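4.2 Patrol and Call Records

Records were obtained from the police departments of Jurketen and Tully for all calls in which a canine team was requested. After duplicate entries were removed, 3473 calls remained. A team was sent to 1778 of these. Area searches made up the largest group in both towns, followed by narcotics detection. Calls with no recorded end time were kept in the count but left out of the analysis of time on scene.

Each call was coded by two readers working separately. Where the readers disagreed, the entry was passed to a third reader, Ferhat Saraç, whose decision was final. 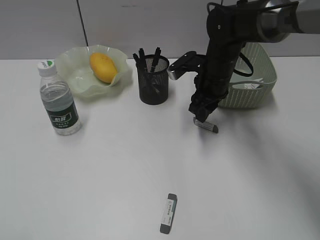 Figure 3. Tabletop with water bottle, glass bowl with mango, and black mesh pen holder.

Handlers in both departments also completed a short survey on rest periods, home care of the dog, and years served with the same animal. Ten handlers returned the form. Answers were matched to call records by unit number, and names were removed before coding began. 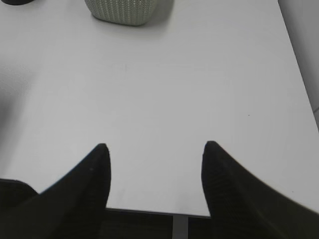 The two departments differ in how they assign teams. In Tully, the shift supervisor must approve each request, while in Jurketen the handler may respond directly. Response times are therefore reported for each town separately in Section 5.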